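Lilska deep serving bowl, off-white: review

I bought the Lilska bowl in May to replace a glass one that had chipped. It is sold by Hailu as a serving bowl, but the product page also suggests it for weighing out and sorting dry goods. That second job is mostly what I have used it for, so this review covers lentils and dried beans more than salad.

Size and shape

The bowl is deep and round, with a wide rim and sides that taper down to a fairly small base. I expected it to tip easily because of that shape, and so far it has not. The wide rim makes it easy to pour into from a bag. I can tip in 500 g of green lentils without any going over the side, and there is plenty of room left to stir them with a hand.

It is less good at pouring out. There is no lip, so lentils leave over a wide stretch of rim and a few always go astray. If you decant into narrow jars you will want a funnel or a scoop.

Colour and finish

Hailu calls the colour off-white. It is warmer than that suggests and closer to cream, especially next to anything dark. The outside is smooth and wipes clean with a damp cloth. The pale inside is useful for sorting, as small stones and split skins show up well against it. With a shallow layer you can see the bottom of the bowl between the pulses, which helps when you are getting to the end of a batch. 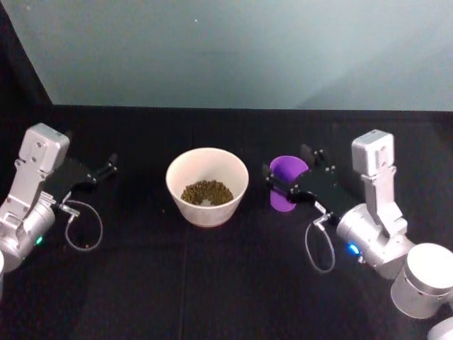
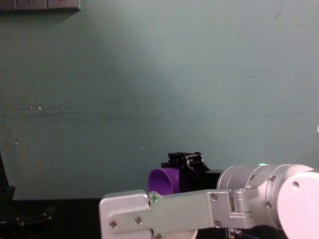

The black tabletop, against the painted wall.

Weight and handling

Mine weighs 778 g on the kitchen scales. Hailu does not give a weight anywhere, which is a nuisance if your scales have a low limit. On mine it leaves enough capacity for anything I would normally weigh, and the display zeroes with the bowl on it. I can carry it in one hand by the rim when it holds 200 g or so, but use two hands when it is fuller.

On a cloth-covered table it stays put. On a bare worktop it slides a little if you stir hard, and a rubber ring underneath would have been welcome.

Compared with the Skuklow

I also have the Skuklow mixing bowl, which is shallower and has a pouring lip. The Skuklow is better for batter and for anything you need to tip out neatly. The Lilska is better for keeping dry things in one place while you pick through them. It also looks better on the table.

Delivery

I ordered from the shop in Jindarcombe and collected it. Postage was extra and returns have to be made within 30 days, unused and in the original box. The box was plain card with paper packing and the bowl arrived without marks.

Four stars. I would buy it again for dry goods, and would give it the fifth if it had a lip.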